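Restoring the Ground Beside Orier Creek

Reading time: 4 minutes

The strip of land between the freight spur and Orier Creek was never intended as a park. For most of the last century it served as a place to store ballast and spare rail, and when that use ended the gates were locked and the ground was left to itself. Privet, blackberry and tree-of-heaven took over the upper slope. Along the water, English ivy climbed whatever would hold it.

The Flovell Land Trust signed a lease on the parcel in August 2016, after two years of talks with the rail operator. Its aims were modest: to clear the invasive plants, return a native cover to the bank, and provide a walking link between the Nwankwo Street bridge and the Tustmont trailhead. The lease runs for 17 years and may be renewed once.

Clearing began at the downstream end. The Trust's site plan divides the parcel into 16 plots, and no plot is cleared until the one beside it has been planted and mulched. This order of work has been criticized as slow. It was adopted after a storm in the first winter carried a quantity of bare soil into the creek, and the Trust has kept to it since. Larger stumps are cut and left in place, where their roots continue to hold the slope while the young shrubs establish.

Planting stock is grown from seed collected within the Orier watershed. In the first full season, 1,000 seedlings went into the lower bank, most of them willow, buttonbush and sedge. The dry summer that followed was hard on the sedges, and the next season's order was changed in favor of switchgrass and little bluestem on the higher ground. The most recent count recorded 1,218 surviving plants across all finished plots. 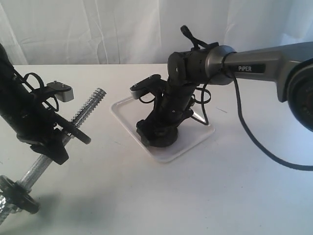 A robot arm marked "PIPER" reaches over a white tabletop, with a white curtain behind.

Soil has been the most persistent difficulty. Test pits on the upper slope showed a thick layer of cinders and crushed stone over compacted clay, with very little organic matter. The Trust considered bringing in topsoil and decided against it on grounds of cost and the risk of new weed seed. Leaf mulch from the Tustmont municipal yard has been spread each fall instead. The improvement is uneven. Plots nearest the bridge now drain well, while two at the center of the site still hold water for days after rain and have been replanted with species that tolerate it.

Wildlife has returned without much assistance. Song sparrows and catbirds nest in the older thickets, and green herons have been noted at the creek bend during the spring surveys. For this reason, no cutting is carried out during the nesting season, and one stand of blackberry will remain until the shrubs around it are tall enough to offer the same shelter.

Public access is limited at present to the lower path, which is surfaced in crushed stone and closed after heavy rain. Dogs must be leashed. The connection to the Tustmont trailhead depends on a short easement across the old loading area, and the rail operator has asked for a fence along the full length of the spur before it will agree. Drawings for the fence were submitted on 30/07/2021, and a reply is awaited.

Comments

creekside_walker
Good to see the lower path covered. The puddle at the bridge end could use another load of stone before winter.

Tustmont Gardener
Is the seed list available anywhere? I have a wet corner and would like to try buttonbush.

mulchpile
I remember when you couldn't see the creek at all from Nwankwo Street. Big change! Please do something about the ivy on the far bank too, it will only come back across.

R.T.
Sixteen plots is a lot of work. Hope the fence gets approved.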